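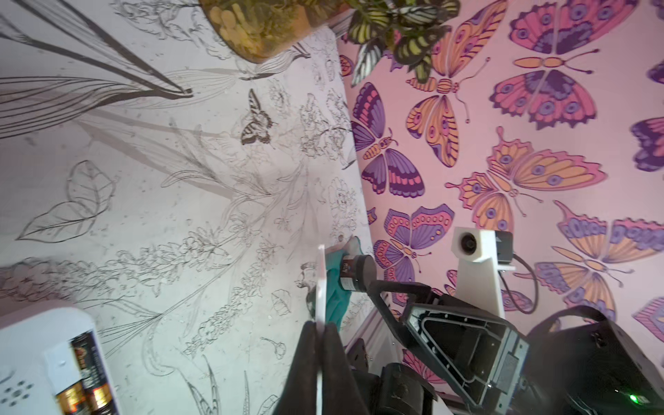

Tomach is a free screensaver, well, free for the basic one, and I've had it on the old desktop for 4 weeks now. Rain on a pond, that's the idea. Koi going round, lily pads, bit of mist if you tick the box. I like a busy background generally — black-and-white drawn flowers and long grass on one wall, pink wallpaper with great big butterflies on the next, that's my sort of thing — so the plain grey pond it starts you off with was a let down. Change it in settings, second tab. Much better in the green.

Install was quick. Watch out for the Tustik toolbar though, box is already ticked, untick it. Download is 172 MB which seems a lot for some fish.

Good bits. Smooth, even on my machine. Sound can be turned off seperately from the rain. Clock in the corner is readable from across the room, and you can move it.

Bad bits. Takes a good five seconds to let go when you touch the mouse, drives me mad. Two screens? Forget it, the pond stretches and the fish go long and thin. Also it forgot my settings after an update and I had to do the lot again.

Paid version adds night mode and more fish. They say over 1,000 combinations, didn't try them all obviously. I paid, not sure I would again. Night mode is nice.

Compared with Lememon, which I had before — Tomach looks better, Lememon wakes up faster. Danko do a snow one thats meant to be good, will try it when I get a minute.

4 out of 5. Would be full marks if they fix the mouse thing.

Posted February 2022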